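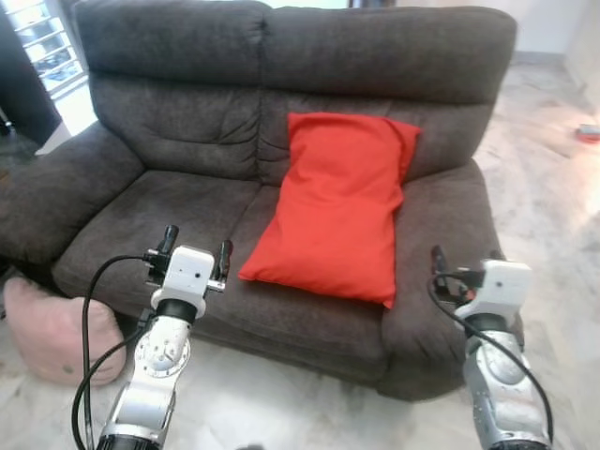 4. La jornada de puertas abiertas como ensayo de campo

Figura 3. Estación del sofá, vista desde la cabeza del robot: las dos pinzas ante el sofá, con el cojín rojo anaranjado apoyado en el respaldo derecho.

4.1. Planteamiento de la visita

La demostración pública se celebró el 2026-07-25 en la vivienda de ensayo de Lundale. Habíamos previsto una sesión divulgativa y terminamos con una de las fuentes de observaciones más ricas de todo el proyecto. Por la casa pasaron 631 visitantes repartidos en grupos pequeños, muchos de ellos vecinos del barrio sin relación previa con la robótica, y la variedad de sus preguntas nos obligó a mirar de nuevo tareas que en el laboratorio dábamos por entendidas.

El recorrido tenía cuatro estaciones: la mesa del comedor, el armario del pasillo, la cama y el sofá. En todas ellas trabajó la misma plataforma bimanual, que en este artículo llamamos Ornby, con dos brazos terminados en pinzas de dos dedos y una cámara montada en la cabeza (figura 3). El modo de funcionamiento era mixto. Un operador proponía la tarea y supervisaba los movimientos, mientras que la aproximación y el agarre quedaban a cargo de la política aprendida que se describe en la sección 3. Las paradas del operador se registraron por separado y no se computan como éxitos.

4.2. La estación del sofá

De las cuatro, la del sofá fue la que más nos enseñó. La tarea se enuncia en pocas palabras: tomar el cojín, levantarlo y dejarlo de nuevo en posición contra el respaldo. Su dificultad está en que casi todo lo que rodea al objeto también es blando. El asiento cede, los respaldos acolchados tienen pliegues y costuras, y un dedo que se desvía un par de centímetros puede cerrar sobre la tapicería en lugar de hacerlo sobre la funda.

En la configuración de la figura 3 el cojín está inclinado, con un extremo contra el respaldo derecho y el otro sobre el asiento, de modo que una de las esquinas asoma ligeramente por el borde delantero. Esa esquina resulta muy atractiva como punto de agarre. El color ayuda a separarla del tapizado oscuro y, al sobresalir, deja espacio para los dedos. La política la eligió con frecuencia, y los visitantes, cuando les pedíamos que señalaran por dónde lo cogerían ellos, dudaban entre la esquina y el borde superior. ¡Pocas veces hemos tenido una discusión tan animada sobre cómo se coge un cojín!

Kavinda Jayawardena, que operó la estación durante la mañana, propuso anotar esas respuestas en la hoja de sesión. La comparación con los agarres elegidos por el sistema es informal y no permite extraer conclusiones estadísticas, pero apunta a algo interesante: las personas que decían preferir el borde superior solían hablar de usar las dos manos, y las que preferían la esquina pensaban en una sola. Nuestro planificador, en cambio, decide primero el punto de contacto y después cuántos brazos intervienen. Invertir ese orden es una de las modificaciones que estamos probando ahora.

4.3. Luz y superficies

La vivienda de Lundale recibe mucha luz natural. En la estación del sofá, el suelo de mármol claro devuelve reflejos intensos en el lado derecho del campo visual, y detrás del sofá hay una ventana con lamas blancas por la que entra bastante claridad. Son condiciones duras para una cámara con exposición automática: el tapizado marrón grisáceo tiende a perder detalle justo en las zonas donde la textura sería más útil para estimar la profundidad.

Deisy Pacheco había reunido en febrero un conjunto de 2.758 episodios de manipulación de textiles domésticos, grabados con persianas en distintas posiciones y a distintas horas. Gracias a ese trabajo – largo y poco lucido en su momento – el detector de bordes se mantuvo estable durante casi toda la jornada. Los fallos se concentraron en los agarres próximos a la unión entre los dos asientos, una zona de sombra en la que la separación entre cojín y sofá se estima peor. El módulo Havance, encargado de reconstruir la geometría local, pedía en esos casos una segunda vista antes de autorizar el contacto. La espera se hacía larga para el público, aunque varios asistentes comentaron que ver al robot «pensárselo» les daba confianza.

4.4. Resultados e impresiones

Se ejecutaron 200 intentos en el conjunto de las estaciones, de los cuales cerca de 100 correspondieron al sofá. Esta concentración no estaba en el protocolo. Los grupos pedían repetir, y Nazanin Golestani, responsable del recorrido, reorganizó los turnos para permitirlo. El desequilibrio complica la comparación entre tareas y por eso en la sección 5 los resultados se presentan por estación, sin promedio global.

Más allá del recuento, nos llevamos observaciones que difícilmente habrían surgido en una evaluación cerrada. Una visitante preguntó si el robot distinguía un cojín recién ahuecado de uno aplastado; no lo distingue, y la pregunta ha dado lugar a una nueva variable de estado inicial. Un grupo de estudiantes quiso saber por qué el brazo se retiraba tan despacio después de soltar. Hooman Ghasemi les explicó el límite de velocidad cerca de superficies deformables y, al hacerlo, advirtió que el mismo límite seguía activo cuando la pinza ya estaba lejos del sofá. La corrección se incorporó al controlador Koller y acorta el ciclo completo sin tocar la fase de contacto.

También hubo consecuencias para el montaje. Los cables de las pinzas forman bucles amplios por fuera de las muñecas, y Kianoush Abbasi recogió comentarios de asistentes preocupados por que pudieran engancharse en un reposabrazos. Durante la jornada no registramos ningún enganche, pero la observación es razonable y hemos añadido la holgura del cableado a la lista de comprobación previa a cada sesión.

Recomendamos con entusiasmo este formato a otros equipos que trabajen en manipulación doméstica, siempre que se reserve a una persona dedicada solo a tomar notas. En nuestro caso esa tarea fue rotando entre los operadores, y las hojas de la última hora son visiblemente más escuetas que las primeras. Los formularios de sesión y el guion de la visita se incluyen en el apéndice B.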